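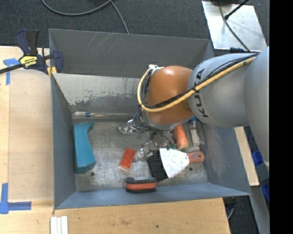
失敗した試行の記録まで提出しなければならないのか、成功率の算出に用いた試行だけでは足りないのか、との照会が、前回の募集期間中に参加を検討していた機関から寄せられた。当センターの回答は当時も現在も同じであり、提出の対象は全試行である。把持に至らなかった試行、途中で中断した試行、操作者が停止させた試行のいずれも記録に含める。今回の募集要項では、この点を第6項に明記した。応募にあたっては、同項を必ず確認されたい。

Zustach把持評価センター
混載箱からの取り出しにおけるグリッパおよび制御器の比較試験
参加機関および個人参加者の募集について

Zustach把持評価センター(以下「当センター」という。)は、比較試験計画Oltar(以下「本計画」という。)の次期実施にあたり、グリッパ、制御器または認識系を持ち込んで試験を行う参加機関、ならびに試験の操作および判定に従事する個人参加者を、下記のとおり募集する。

1 趣旨

箱の中に形状も材質も異なる物品が雑然と置かれた状態から、対象物を一つずつ取り出す作業は、物流、食品加工、保守用品の仕分けなど多くの現場で求められている。一方、グリッパの性能は、開発元がそれぞれ定めた物品と手順によって報告されることが多く、異なる機種の間で結果を比べることは容易でない。薄い板状の工具をよく拾う指先が、丸みのある野菜を同じように扱えるとは限らず、また、同じ指先であっても、箱の壁際に寄った物品に対しては結果が大きく変わる。

本計画は、箱、物品、初期配置、照明および判定の基準を共通とし、グリッパ、アーム、カメラおよび制御器の組合せごとに試行を重ね、得られた記録を同一の書式で蓄積するものである。前期までに蓄積された試行は4000件を超え、そのうち公開の承諾を得たものは、参加機関が相互に閲覧できる状態に置かれている。

次期の重点は、壁際および隅に位置する物品の取り出し、透明または光沢のある物品の取り扱い、ならびに制御器のみを交換した場合の差の測定とする。前期においては、グリッパと制御器を同時に交換した組が多く、結果の差がいずれに由来するかを切り分けることができなかった。この反省を踏まえ、次期では、当センターの指定する基準制御器による試行を全参加機関に課すこととした。

2 募集の区分

(1) 機関参加(甲種)
自らが開発または改造したグリッパを持ち込み、当センターのアームに取り付けて試験を行うもの。市販のグリッパに指先のみを自作して取り付ける場合も、本区分に含める。

(2) 機関参加(乙種)
制御器または認識系を持ち込み、当センターの用意する基準グリッパと組み合わせて試験を行うもの。ソフトウェアのみによる参加を認める。ただし、試験期間中は、障害発生時に対応できる者が実施場所に在席していること。

(3) 個人参加(操作員)
遠隔操作装置を用いてアームおよびグリッパを操作し、人の操作による基準値の取得に従事するもの。ロボットの操作経験は問わない。

(4) 個人参加(判定員)
定められた基準に従い、各試行の結果を記録し、物品の再配置を行うもの。

甲種と乙種に同時に応募することは妨げない。この場合、試験枠はそれぞれ別に割り当てる。操作員と判定員を兼ねることはできない。

3 応募資格

機関参加については、大学、高等専門学校、公設試験研究機関および法人格を有する事業者を対象とする。複数の機関による共同応募も受け付けるが、代表機関を一つ定め、連絡および記録の提出は代表機関が行うこと。学生のみで構成される団体が応募する場合は、指導教員の所属する機関を代表機関とする。

個人参加については、年齢が満18歳以上で、実施場所に自ら通うことのできる者とする。操作員については、立体視を伴う画面を連続して注視する作業があるため、事前に適性の確認を行う。確認の結果によっては、本人の同意を得て判定員への変更をお願いすることがある。

なお、参加機関に所属する者およびその関係者は、当該機関の試験に係る判定員となることができない。

4 実施場所および期間

試験は、当センターのMirkville試験室において行う。Mirkville試験室には、アームを中心とする試験区画、指先の交換および調整を行う準備区画、ならびに記録の確認を行う控室がある。試験区画への飲食物の持ち込みは禁止する。試験用の物品に食品が含まれるため、紛れを避ける意味からも、この規則は厳格に運用している。

実施期間は10月に開始し、翌年2月までとする。一つの参加機関に割り当てる試験枠は、連続する14日間を上限とする。この期間には、搬入、取付け、調整、本試験および搬出のすべてを含む。調整に要した日数が長引いた場合であっても、枠の延長は行わない。当センターの設備に起因する中断については、中断した日数に相当する枠を別に設ける。

一日の試験時間は午前9時から午後5時までとし、正午から午後1時までは休止する。時間外の無人運転は認めない。準備区画については、事前に届け出た場合に限り、午後7時まで使用することができる。

5 試験の内容

5-1 箱および物品

試験には、当センターが保管する金属製の箱を用いる。箱は作業台上の所定の位置に固定し、参加機関がこれを移動し、または箱の内面に塗装、テープその他の加工を施すことは認めない。長期の使用により、箱の底面および壁面には擦り傷や塗装の剥がれが生じているが、これらも試験条件の一部とみなす。底面の反射や傷が認識に影響する場合は、認識系の側で対処すること。

物品は、当センターの物品表Damascenoに基づいて選定する。Damascenoは、取り扱いの難しさの種別に応じて物品を分類した表であり、次の各類から成る。

剛体類 角のある塊状の物品。寸法が小さく、傾いて置かれることのあるものを含む。
工具類 薄い刃または板を有する手工具。底面に密着した状態で置かれることがある。
曲面類 野菜およびその形状を模したもの。表面の滑りやすさは個体により異なる。
透明類 透明な瓶、管その他これに類するもの。
毛状類 表面に毛または突起を有するもの。
異形類 上記のいずれにも属さない形状のもの。

各類に属する個々の物品の一覧は、試験枠の割当てが確定した参加機関に対してのみ通知する。通知後に物品の三次元形状を取得し、認識系の調整に用いることは差し支えない。ただし、本試験では、通知した一覧に含まれない未知の物品を混ぜる回を設ける。未知の物品に関する事前の問い合わせには応じない。

野菜については、生鮮品を用いる回と模造品を用いる回がある。生鮮品は当日に判定員が状態を確認し、著しい傷みがあるものは交換する。参加機関から生鮮品の銘柄または産地を指定することはできない。

5-2 初期配置

各試行の開始時における物品の配置は、配置表に従い、判定員が行う。配置表には、物品が互いに離れているもの、重なっているもの、壁に接しているものの別がある。作業台には位置合わせのための目印を貼付しており、参加機関はこれを剥がし、または貼り替えてはならない。目印のずれに気づいた場合は、試験を中断して判定員に申し出ること。

配置を終えた後、参加機関の要請により置き直しを行うことはしない。配置が配置表と明らかに異なる場合に限り、判定員の判断で再配置を行う。

5-3 試行の区分

本試験は、次の四つの区分から成る。

区分A 指定取り出し
指示された物品を一つ取り出し、受け皿に置く。指示されていない物品を取り出した場合は、その時点で試行を終了する。

区分B 全数取り出し
順序を問わず、箱の中の物品をすべて取り出す。途中で落下した物品が箱の中に戻った場合は、試行を継続する。箱の外に落下した場合、当該物品は失敗として扱い、残りの物品について継続する。

区分C 壁際取り出し
壁または隅に接して置かれた物品を取り出す。指先と壁との接触は認めるが、力覚の値が基準を超えた場合は停止させる。

区分D 制御器比較
同一のグリッパを用い、基準制御器と持ち込みの制御器を交互に切り替えて、同一の配置に対する試行を行う。切替えの順序は当センターが定める。

甲種の参加機関は区分Aから区分Cまでを必須とし、あわせて、持ち込みのグリッパを基準制御器により動作させた試行を行うものとする。区分Dは乙種の必須区分であり、甲種にあっては任意とする。

試行の総数は、甲種および乙種の各参加機関につき3000件を上限とする。上限に達した時点で試験枠に残余があっても、追加の試行は行わない。残余の期間を記録の整理または再確認に充てることは差し支えない。

5-4 カメラ

記録用のカメラは当センターが設置し、その位置および画角は全参加機関に共通とする。参加機関が認識のために用いるカメラは、アームの手先に取り付けるものと、架台に固定するものの双方を認める。固定する場合は、記録用カメラの視野を妨げない位置とし、搬入時に当センターの確認を受けること。

照明は共通とし、持ち込みの照明は、グリッパに一体として組み込まれたものに限り使用できる。赤外線の投光を行うカメラを用いる場合は、応募書類にその旨を記載すること。記録用カメラとの干渉の有無を、調整の初日に確認する。

5-5 人の操作による基準値

比較の基準として、操作員が遠隔操作により同一の配置に対する試行を行う。操作員による試行は、基準グリッパを用いるもののほか、甲種の参加機関が同意した場合には、当該機関のグリッパを用いるものも実施する。後者により得られた結果は、まず当該機関に通知し、公開の可否を確認した上で取り扱う。

操作員の練習に要した時間および練習中の試行も記録する。練習中の試行は基準値の算出に含めない。

6 記録および提出

6-1 試験中に行われたすべての試行について、次の記録を保存する。

ア 記録用カメラの映像
イ アームの関節角度および手先の力覚
ウ グリッパの開閉指令および、取得できる場合にはその応答
エ 制御器の状態遷移
オ 判定員による判定票

このうちウおよびエは、参加機関が当センターの指定する書式で出力するものとする。出力のための見本プログラムは、割当ての確定後に配付する。書式への変換が間に合わない場合は、生の記録を先に提出し、搬出後に変換したものを追って提出することができる。

6-2 失敗した試行、中断した試行および停止させた試行は、成功した試行と同様に提出の対象とする。試行番号に欠番が生じた場合は、その理由を書面で届け出ること。理由の明らかでない欠番を含む区分については、当該区分の結果を比較表に掲載しない。

6-3 判定は、成功、部分成功、失敗および無効の四種とする。部分成功とは、対象物を箱の縁より高い位置まで持ち上げたものの、受け皿に置くに至らなかったものをいう。無効は、停電、設備の故障その他参加機関の責めによらない事由により試行が成立しなかった場合に限る。

6-4 判定に異議がある場合は、当該試行の終了後、次の試行を開始する前に申し出ること。判定員は映像を確認した上で、判定を維持し、または変更する。次の試行を開始した後の申出は受け付けない。

7 機器の取付けおよび安全

7-1 グリッパの取付けには、当センターの定める中間板を用いる。中間板の図面は、応募を受理した機関に送付する。図面と異なる中間板を製作した場合、取付けを断ることがある。中間板を自ら製作することが困難な機関には、貸与の制度がある。貸与できる数には限りがあるため、希望する機関は応募時に申し出ること。

7-2 ケーブルおよび配管は、アームの可動範囲の全体にわたって引っ張りや挟み込みが生じないよう、余長を確保した上で固定すること。前期の試験では、手先を大きく傾けた姿勢で配線が張り、コネクタが抜けた事例が複数の機関で生じた。搬入時の検査では、区分Cで用いる姿勢を含む所定の動作を低速で行い、配線の状態を確認する。検査に合格するまで本試験を開始することはできない。

7-3 空気圧を用いるグリッパについては、使用圧力および緊急時の減圧の方法を応募書類に記載すること。試験室には圧縮空気の供給設備がある。持ち込みの圧縮機は、騒音の関係上、使用を認めない。真空発生器は、グリッパに付属するものに限り使用できる。

7-4 指先の材質に特段の制限は設けないが、物品または箱に粘着物、油脂または粉体が付着するものは使用できない。粘着性を利用する指先については、試行の後に物品の表面が元の状態に保たれることを、事前の検査により確認する。

7-5 試験中に指先が破損した場合、同一の図面により製作された予備品に交換して試験を継続することができる。形状または材質の異なる指先に交換した場合は、別の構成とみなし、それまでの試行とは区別して集計する。予備品の準備を強く勧める。

7-6 アームの動作中に試験区画の内側に立ち入ることは、いかなる場合も認めない。物品の再配置は、アームが所定の退避位置に停止し、表示灯によりその状態が確認された後に行う。参加機関の者が物品に触れることはできない。

8 個人参加者の待遇

操作員および判定員には、当センターの規程に基づき謝金を支給する。額は職務の区分および従事時間により異なるため、面談の際に書面で提示する。試験室までの交通費は実費を支給する。宿泊費は支給しない。

従事は一回につき半日を単位とし、午前または午後のいずれかを選ぶことができる。操作員の連続操作は40分までとし、その後に休憩を設ける。眼の疲労または気分の不良を感じた場合は、時間にかかわらず直ちに中止することができ、これにより謝金が減額されることはない。

従事に先立ち、安全講習および判定基準の講習を受講しなければならない。講習の時間も謝金の支給対象とする。講習は9月中に複数回実施し、いずれか一回の受講で足りる。過去の期に受講した者も、判定の区分が改められたことから、あらためて受講を要する。

操作員の操作の記録は、氏名を含まない番号により管理する。操作時の手元の動きは記録するが、顔の撮影は行わない。番号と氏名の対応表は、謝金の支給手続が完了した後に廃棄する。

9 費用の負担

機関参加に係る参加料は徴収しない。機器の輸送費、参加者の旅費および滞在費、指先その他の消耗品の費用は、参加機関の負担とする。試験用の物品および基準グリッパの通常の使用による損耗は、当センターが負担する。

参加機関の故意または重大な過失により、アーム、基準グリッパまたは箱を損傷した場合は、修理に要する費用の負担を求めることがある。持ち込み機器に対する保険は、各機関において付すこと。

10 成果の取扱い

試験の結果は、期の終了後に比較表としてまとめ、参加機関に配付する。比較表には、グリッパ、アーム、カメラおよび制御器の構成、区分ごとの判定の内訳、ならびに物品の類ごとの判定の内訳を記載する。総合順位は付さない。

比較表の配付に先立ち、各参加機関は自らの記載部分を確認し、事実の誤りについて訂正を求めることができる。判定そのものの変更を求めることはできない。機関名の掲載を望まない場合は、記号による掲載を選択することができるが、掲載自体を取りやめることはできない。応募に際してこの点に同意を得るものとする。

持ち込み機器に関する図面、プログラムその他の技術情報の権利は、参加機関に帰属する。当センターは、安全の確認および試験の実施に必要な範囲を超えてこれらを使用しない。記録用カメラの映像に秘匿すべき機構が写る場合は、公開用の映像に限り、当該部分にぼかしを入れる措置を講じる。措置を希望する機関は、搬入時までに対象箇所を図示して申し出ること。

参加機関が自らの試験結果を論文または講演で発表することは自由とする。この場合、使用した区分、試行の件数および構成を明記し、失敗を含む全試行に基づく値を示すこと。一部の試行のみを抜き出した値を本計画の結果として示すことは認めない。

11 応募の方法

11-1 機関参加

次の書類を各一部提出すること。

(1) 参加申込書(甲種・乙種の別を明示すること)
(2) 持ち込み機器の概要書(質量、外形寸法、電源、通信方式、空気圧の使用の有無を含む。)
(3) グリッパの開閉範囲および把持力の範囲を示す資料(甲種のみ)
(4) 制御器の動作環境および基準グリッパとの接続方法を示す資料(乙種のみ)
(5) 安全に関する確認書
(6) 希望する試験枠の時期(第三希望まで)

動作の様子を示す映像の添付は任意とする。添付する場合は、編集により試行の一部を省略していないものが望ましい。映像の有無は選考に影響しない。

11-2 個人参加

参加申込書に、希望する職務、従事可能な時期および時間帯を記入して提出すること。履歴書は不要である。操作員を希望する者は、眼鏡等の使用の有無を所定の欄に記入すること。

11-3 受付

受付期間は6月から7月末までとし、末日の午後5時に到着したものまでを有効とする。提出は、当センターの受付窓口への持参、郵送または電子申請によるものとする。郵送の場合は、封筒の表に「Oltar参加申込」と朱書きすること。書類に不備がある場合は連絡の上、補正を求める。受付期間内に補正が完了しないものは受理しない。

12 選考および通知

機関参加の選考は書類により行う。選考にあたっては、安全上の支障がないこと、取付けが可能であること、および次期の重点との関係を考慮する。把持機構の方式に偏りが生じないよう、類似の方式による応募が多数となった場合は、一部の機関に次々期への変更を打診することがある。過去に参加した機関であることを理由とする優遇は行わない。

個人参加の選考は、書類および面談により行う。面談では、試験区画を実際に見学した上で、作業の内容および注意事項を説明する。見学の後に応募を取り下げることも差し支えない。

結果は、機関参加、個人参加のいずれについても、8月中に書面で通知する。選考の経過に関する照会には応じない。

13 事前見学および説明会

応募を検討している機関を対象に、6月に説明会を行う。説明会では、基準グリッパによる区分Aおよび区分Cの試行を実演し、記録の書式および判定票の記入例を示す。参加には事前の申込みを要し、一機関につき三名までとする。実演中の撮影は、判定票を除き、認める。

説明会に出席できない機関には、配付資料を送付する。説明会への出席は応募の条件ではない。

14 照会の多い事項

市販のグリッパをそのまま持ち込むことはできるか。
甲種としては受け付けない。既に基準グリッパとして登録されている機種と異なるものであって、比較の意義が認められる場合は、基準グリッパの追加候補として別途相談に応じる。

アームを持ち込むことはできるか。
次期は、搬入経路および床の固定設備の都合により、アームの持ち込みを受け付けない。アームの比較は、当センターが保有する機種の間でのみ行う。

試験枠の途中で制御器のプログラムを更新してもよいか。
調整期間中は自由とする。本試験の開始後は、区分の切替わりの時点に限り更新を認め、更新前後の版を記録に付すものとする。区分の途中での更新が避けられない場合は、当該区分の試行を最初からやり直すこと。やり直した分も、試行数の上限に算入する。

学習を用いる制御器が、本試験中の試行から学習することは認められるか。
認めるが、学習を行う構成と行わない構成を区別して申し込むこと。学習を行う構成については、区分内における判定の推移を比較表に別掲する。

遠隔地からの参加は可能か。
乙種において、制御の計算を外部の計算機で行うことは認める。通信の遅延または途絶による失敗は、通常の失敗として扱う。在席者を要する点は前記のとおりである。

15 応募書類の取扱い

提出された書類は返却しない。応募書類に含まれる個人情報は、選考、連絡および謝金の支給の目的に限り使用する。参加に至らなかった者の書類は、選考の終了後、当センターの規程に従い廃棄する。

16 提出先および照会先

Zustach把持評価センター Mirkville試験室
比較試験計画Oltar 募集担当

照会は書面または電子申請の照会欄により受け付ける。電話による照会は、受付期間中の午前10時から午後4時までとする。技術的な事項に関する照会とその回答は、照会者を特定できない形に改めた上で、応募を受理した全機関に通知する。

以上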